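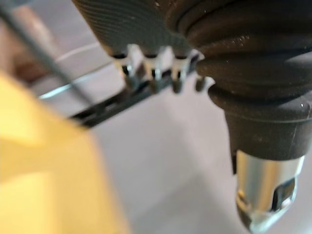 September, 2:40 pm. Oveo gripper kit, trial unit from Khokhar

Second session on the drill. Ran 27 picks with the stock fingers at the default force setting, 16 held through the full lift. Most of the misses were the body rolling toward the chuck end once the weight came on. Dropped the approach speed to 2 on the pendant and it made no difference I could measure.

Wrist camera is good close in. Collar rings and chuck come up clear enough to set a grasp point from. Anything nearer than that blurs, fingers included.

Yaa Tsikata wants the longer fingers tried before we write to Grallcombe about price. The quote covers 3 sets, colour not specified. Ask whether Rerkthorpe still has the centre adaptor plate.

To do: redo the force calibration, log the licence expiry.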